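Reading Room > Young Readers > Sort It Out > Does a basket make you tidy?

Does a Basket Make You Tidy?

Grown-ups love baskets. Walk into any shop that sells things for the house and there will be a wall of them, all promising to make your bedroom look like a bedroom in a magazine. I have my doubts. I own several baskets and I am still looking for my good scissors.

So this page is about one sort of basket, the black wire mesh sort, and about what happens to a book when you put one in it.

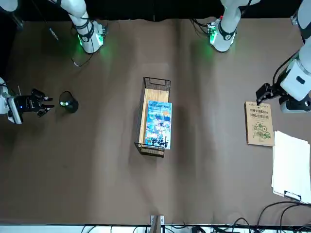
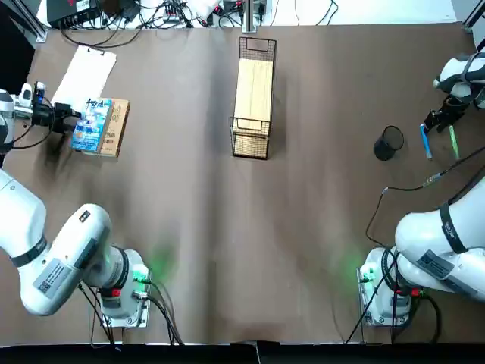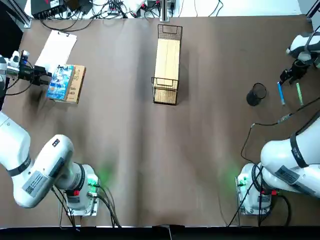
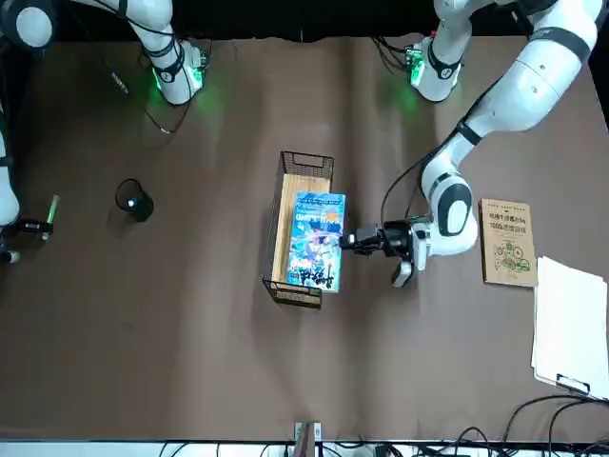
Let's begin with a claim you may have heard: "Just pop it in the basket and it's tidy." Is it? Think about what tidy means. If your aunt asks for your atlas and you can put your hand on it straight away, I would call that tidy, even if the atlas is on the floor. If the atlas is in a lovely basket under nine jumpers, a torch and half a jigsaw, you have moved the mess and given it handles.

What is a wire basket good at?

Wire mesh is made of thin metal wires that cross over each other, with gaps in between. The gaps are the clever part. Air goes through them, dust falls through them, and you can see through them. A solid box hides what is inside, so people forget. A mesh basket nags you a bit every time you walk past.

The gaps are a nuisance too. Put pencils in a basket with wide mesh and the points poke out. Put paper clips in and you will find them on the carpet. Thin paperbacks can get a pattern of little dents on the cover if something heavy sits on top of them. That is why some wire baskets have a flat piece of wood in the bottom. The wood spreads the weight and gives the book something smooth to lie on. I think it is the best bit of the whole design, and the adverts hardly mention it.

The Jukamstead shelf test

I don't like believing things just because they are printed on a label, so last June I borrowed the children's corner at Jukamstead library, where Stanisława Kołodziej runs the Saturday club. The library owns 1,696 children's books, and on a rainy weekend most of them seem to be anywhere except the shelf.

We tried two ways of putting comics and paperbacks away. One group laid them flat in wire baskets, in piles. The other group stood them upright in the same baskets, like toast in a rack. Then everybody had 90 seconds to find one particular book.

The upright group won easily. In a pile you can only see the top cover, so you have to lift everything off to get to the bottom, and then the pile falls over and you say a word you shouldn't. When books stand up, you can flick through them with one finger.

Before you run off to stand all your books on end, I should say what was wrong with our test. It was one afternoon. The upright group had two children in it who come to the library nearly every day and know the books by heart. A proper test would swap the groups round and do it again, and we ran out of time because of the biscuits. If you try it at home, swap round.

Flat or standing up?

It depends how many books you have. A single paperback won't stand up in a big basket. It slides down, opens in the middle and bends its pages, and after a few weeks it stays bent. One book on its own is happier lying flat. Two books can lean on each other for a moment if you hold them together, but let go and they usually slither. You need enough to fill the basket from end to end, or something heavy to prop up the last one. A clean stone works. So does a tin of beans, if your family can spare it.

Thick books and thin books are different as well. A stiff cover stands up by itself better than a floppy one. Comics are the floppiest of all, and they are the ones that get read most, which seems unfair on them.

What about loose paper?

A wire basket is a poor home for a single sheet. The corners curl and catch in the mesh. A clipboard is better, because it is flat and hard and the clip stops the page wandering off. Keep it beside the basket if you like making lists of what's inside. I used to think lists were fussy. Then I found a library book under my bed that should have gone back to Eltbridge three months earlier, and now I have a list.

The handle question

Some baskets have a loop at each short end. Hold both. If you carry a basket of books by one loop, it tips, and the books slide down to the low end and pull even harder. A dozen paperbacks weigh more than you expect. You can check this with kitchen scales: weigh one book and multiply by 12. Mine came to more than my cat.

Wire handles can dig into your fingers too. If it hurts, you have put too much in. Take some out and go twice.

Try it yourself

You will need a basket, some books and a person who doesn't mind being timed.

1. Lay the books flat in the basket. Ask your person to find one you name. Write down how many seconds it takes.
2. Stand the books up. Ask for a different one and time it again.
3. Swap jobs and do both parts again.
4. Leave the basket alone for a week, then look. Is it still only books in there?

Number four is the one I care about. A basket doesn't know what it is for. Leave it near a door and it will collect gloves. Leave it near a sofa and it will collect the remote control. The Lins Road playgroup put a label on theirs saying BOOKS ONLY, and when I visited it held books, a banana and somebody's sock.

So I'm not saying don't have a basket. I'm saying that when a shop tells you a basket will tidy your room, you are allowed to ask who is going to put the things in it.

Filed under: Shelves, boxes and baskets / Ages 7 to 10 / Things to test

Comments

Marble_Fox
We did the test with my brother and flat was FASTER but we only had four books so maybe that is why

DadOfThree
Read this aloud at bedtime and was asked some pointed questions about the baskets in our hallway. They contain gloves.

Stanisława Kołodziej
For the record, there were plenty of biscuits and the author had more than anyone. We ran it again with the groups swapped and upright still won, though by less.

pip in Eltbridge
can you do one about drawers next. my drawer wont shut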